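3.2 Sample and coding

We took every segment from the two morning programmes in which a presenter commented on a newspaper story, using the archive kept by Plenitz. This gave 3210 segments. Repeats and trailers had already been removed. 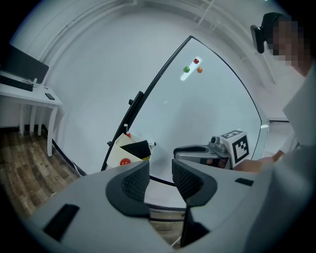 Figure 2. Whiteboard with three round magnets and a strip of paper.

Gilmartin and Heffernan each coded the same 50 segments before the main round began. Where they differed — mostly over whether a remark was meant as a joke — Negri made the final choice.
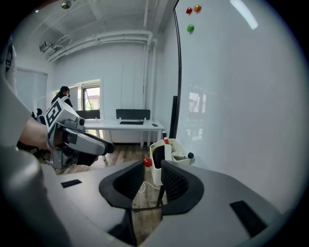
The main round used a set of 1000 segments drawn at random. Tone was marked on a scale with 6 points, running from openly hostile to openly warm, as in Cronin and Jestier.

3.3 Source of the story

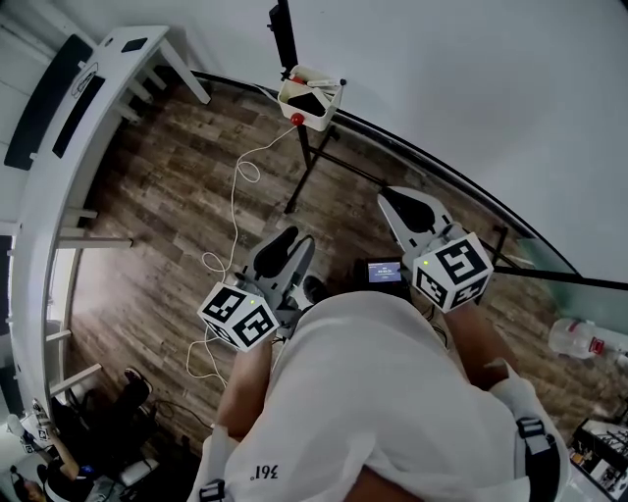

Newspapers

A story was counted as coming from a newspaper only if the presenter named the title on air. Front pages shown without comment were left out.

Magazines were coded in the same way but are reported apart, as weekly titles were named far less often. Guests who wrote for the paper under discussion were given their own code.
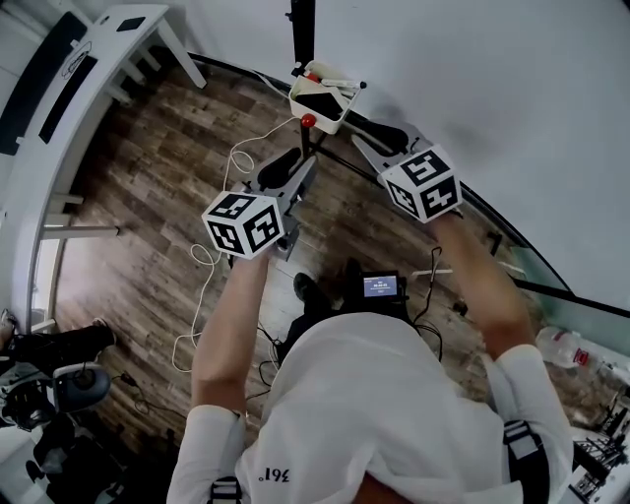 Leite checked the transcripts against the sound. Words lost under laughter or music were marked as missing and were not guessed at.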